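Home | Rocks A-Z | Glossary | Contact
Print this page | E-mail to a friend | 14 shares

Veined marble

Veined marble is any marble crossed by lines of a different color from the stone around them. It starts out as limestone, mostly the shells and skeletons of sea creatures, which heat and pressure deep underground turn into a tight mass of interlocking calcite crystals. The lines are the best part! Each one records a crack, a seam of clay or a trickle of mineral-rich water -- a whole history written in stone.

Brown marbles usually owe their color to iron oxides or to organic matter in the old sea mud. Pale veins are often calcite that filled cracks in the rock, and they can branch and cross like lightning. 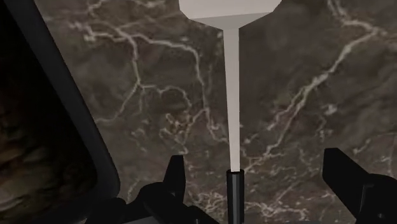
Quarrying at Tistdale

The Tistdale quarry, near Plamham, has produced a dark veined stone sold as Hestura. Blocks are freed with diamond wire, a wonderfully simple tool: a loop of cable set with diamond beads, cooled by water. The largest block on record there weighed roughly 30 tons. Dolores Hutchins, whose guide to the Haverford beds is still a delight to read, mapped 7 separate layers of it and showed that the darkest lie at the bottom.

Use and care

Slabs for counters are commonly cut about an inch thick and either polished or honed. Polishing deepens the color and makes the veins leap out, while honing gives a softer look that hides small scratches. 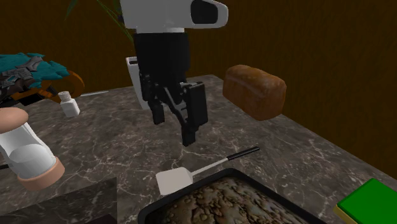
Acid is the great enemy. Lemon juice, vinegar and wine all eat into calcite and leave dull spots, called etching, even on sealed stone. A mild soap and a soft cloth are all the cleaning it needs.

See also: Limestone, Onyx, Travertine

Print this page | E-mail to a friend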